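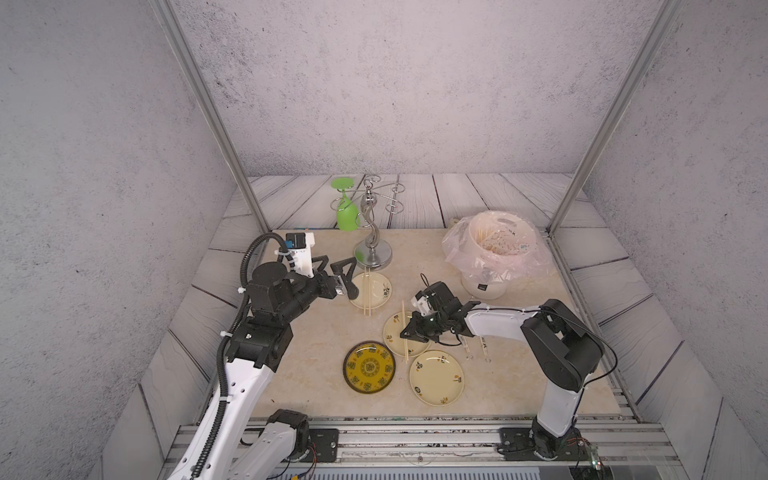 Pevier table-clearing set

Recordings from a two-arm tabletop rig called Gerach, built at the shared workshop in Tristthorpe. The task is clearing chopsticks from plates. The set was recorded in October and this is the second release. The first had a fault in the gripper timestamps and should be deleted if you still have a copy.

Maintainer: Jaruwan Suwannarat
Status: usable, no more recording planned on this layout
Episodes: over 200
Sessions: 14

What is in the set

Each episode is one attempt at moving chopsticks off the plates and into the white container at the back right of the table. The arms were driven by hand from a pair of small leader arms. Nothing in this release was recorded under a trained policy.

Episodes end when the operator presses the foot pedal. Some were stopped early. They are kept in the set and marked in the index, as they may be useful if you are training something to spot a bad grasp. Leave them out if you only want complete runs.

Every episode folder holds:

joints – commanded and measured positions for both arms
grippers – opening and motor current
wrist – video from the wrist cameras
room – video from the fixed camera
notes – a short text file, often empty

The index is a single table with one row per episode, giving the session, the operator's initials, the outcome and the length in seconds. Read that first. It saves opening folders one by one.

The rig

Gerach is a bench build. Both arms are mounted on an aluminium rail along the front edge, with grey speckled panels on the other three sides. The panels keep people walking past out of the video, and they stop dropped chopsticks from rolling off under the lathe.

The table surface is beige with a marble pattern. We tried plain white first and the wrist cameras kept changing their exposure every time an arm passed over it. The pattern fixed most of that. It does show reflections in the late afternoon sessions, when the sun gets in through the roller door.

Arm links are white printed parts with black actuators between them. The left arm's cables run in black corrugated conduit, held to the links with white cable ties. The right arm has thin cables left loose along the links. This was meant to be temporary. The conduit adds a little drag at the wrist, and the left arm settles slightly later than the right after a fast move, so don't assume the two arms behave the same if you fit a model to the joint data.
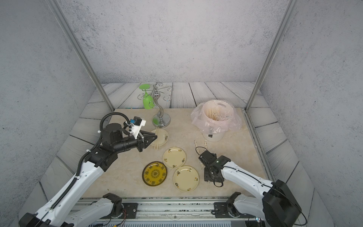
The gripper current is more useful than the opening value for telling whether a chopstick has been caught. A single chopstick is thin enough that the opening reads almost the same with or without it. The current rises a little when the fingers close on wood. The threshold we used is in the settings file, but it was picked by eye and you may want your own.

Objects

Plates: cream ones with painted patterns, and a yellow one with a dark rim. They are moved about between sessions and sometimes get nudged during an episode.
Chopsticks: pale wood.
Container: white, with a translucent pink bag around it. The edge of the bag is crumpled and its shape changes between sessions.
Glass holder: a metal stand with curled wire arms, with a green glass on it. It isn't part of this task. It stays at the back left as something to avoid.

Object positions were not measured. Starting layouts were set by hand from a printed sheet, and the sheet was followed loosely. If you need positions you will have to get them from the fixed camera video.

Task variants

There are 3 variants, named in the index.

near: chopsticks are lifted by whichever arm is closer and go straight to the container.

spill: one or more chopsticks start on the table, away from the plates. Picking from the flat surface is harder than picking from a plate, where the rim lifts the stick a little. Expect more failed grasps in this variant.

pass: the left arm lifts the chopstick and gives it to the right arm, which takes it to the container. The left arm can't reach the container without fouling the right elbow, so anything on the left side of the table has to be passed across. For a short time both grippers hold the same stick. The operator was told to close the second gripper fully before opening the first. With stiff position control the arms push against each other through the stick, and this shows as a bump in the wrist joint currents. We softened the wrist gains after session 2 and the bump is much smaller from then on. If you are learning from currents, treat the early sessions separately.

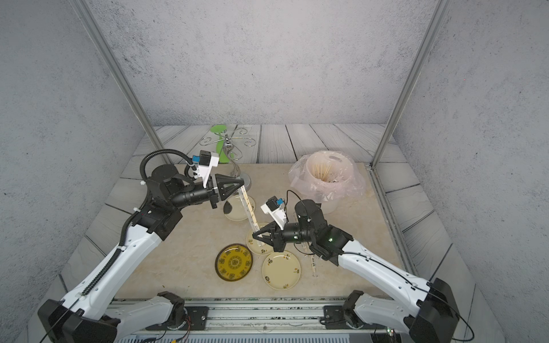
Recording

All streams are written by Ghauri, our own logging script. It stamps each sample on arrival at the computer, so camera frames carry the delay of the USB hub. The joint data does not go through the hub. There is a small fixed offset between the two, and the loader corrects for it by default. Turn the correction off if you want the raw stamps.

Gripper and joint data share a clock. Video frames are dropped now and then when the disk is busy. A dropped frame is left as a gap and is not filled in.

Known problems

The right wrist camera was knocked during session 9 and points slightly lower afterwards. We did not move it back.

The bag sometimes folds over the mouth of the container. The operator then has to push the stick past it, or gives up. Look for "bag" in the notes.

The fixed camera was taken down for cleaning once and put back by eye. Do not rely on one calibration for the whole set.

Plates with painted patterns are easily confused with each other by simple colour matching. We had an object labeller for a while and removed its output from this release, as too much of it was wrong.

Unsuitable uses

Please don't use this set to judge force or contact safety. There are no force sensors on either arm. It also covers one table, one kind of cutlery and a handful of operators, so it will say little about how a model does in a kitchen.

Getting started

Unpack the archive and run the check script in the tools folder. It compares every file against the index and prints anything missing. Then open one pass episode in the viewer and step through it with the current plot switched on, as most of the oddities mentioned here show up in it.

Changes since the first release

Gripper timestamps corrected
Labeller output removed
Outcome column added to the index
Two duplicate episodes deleted

Questions and corrections go to Jaruwan through the issues page. Give the episode number and, if you can, the time within the episode.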